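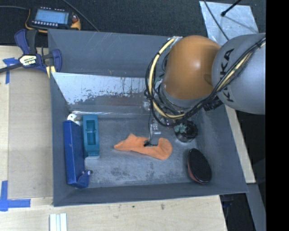

4.2 Shared storage and the length of pack-away time

Pack-away was the transition educators raised most often in interviews, and it was also the one with the widest spread in observed length. We coded it from the first verbal or musical signal to the moment the last child reached the mat or the door. Rooms differed in how many destinations a child had to choose between when holding an item. At one end were rooms with labelled shelves, where each type of block or vehicle had its own place. At the other were rooms that relied on one or two shared bins, and in these the child had a single decision to make. The shape in Figure 3, a large grey rectangular bin with sloping walls and straight rims, is the general form we coded as "open shared"; tubs with lids, drawers and fabric bags were coded separately. Size was judged against the other storage in the same room, so a tub that would be small in one service could count as large in another.

Across the full set of 2,609 coded transitions, pack-away made up a little under a quarter. Open shared storage was associated with shorter pack-away in the morning session but made almost no difference in the afternoon. We had expected the reverse, on the grounds that tired children would benefit more from having fewer decisions. Field notes suggest one explanation. In the afternoon, children were collected at staggered times and the group doing the packing away was smaller and older. Many of these children knew where things went and did not need the simpler system.

The difference in the morning was not evenly shared. Children who had been enrolled for less than one term accounted for most of it. In labelled-shelf rooms these children often carried an item for some time, watched where others went and then handed the item to an adult. In open shared rooms they were more likely to place the item themselves. We did not see a similar pattern among children who had attended for a year or longer.

Educators' accounts were mixed. Of the 70 who completed the written survey, a majority said they preferred labelled shelves even when their own room used shared bins. The most common comment was that children learn to sort by putting things away. A second group of comments concerned the following day's set-up. One educator at the Pomville service wrote that whatever she saved at 11.30 she paid for the next morning, when she sat on the floor picking the train track out of the farm animals. Several others described a two-step arrangement in which children packed into a shared bin before lunch and a small group sorted it later as a chosen activity.

The two-step arrangement deserves more attention than our design could give it. It was in use in only three rooms, all with experienced room leaders, and we cannot separate the arrangement from the people running it. In those rooms the sorting activity attracted children who rarely joined table activities at other times. Waraporn Thongdee, who carried out the afternoon observations, recorded that the same four or five children returned to it on most visits and that conversation during sorting was longer and less directed by adults than during pack-away itself.

The signal used to start pack-away had a weaker association with its length than we anticipated. Songs, bells and a spoken five-minute warning produced similar results once group size was taken into account. What did matter was whether an adult stayed near the block and construction area after the signal. When both adults moved to the mat, play in that area tended to resume, and one of them usually had to go back. This was seen under every type of storage.

Some limits apply to these findings. Rooms were not assigned to storage types, and rooms with shared bins also tended to have less floor space and fewer shelves at child height. We recorded the kind of storage but not the number of loose items in play, which varied a good deal with the weather. On wet days more construction material was brought out and pack-away ran longer everywhere. Observations began in February, after the first settling-in weeks, so nothing can be said about the period when new children are least familiar with the room. Finally, our definition ends when the last child arrives at the next place. It therefore treats a child who is absorbed in finishing a building as a delay, and a number of educators objected to that. We return to their objection in Section 5.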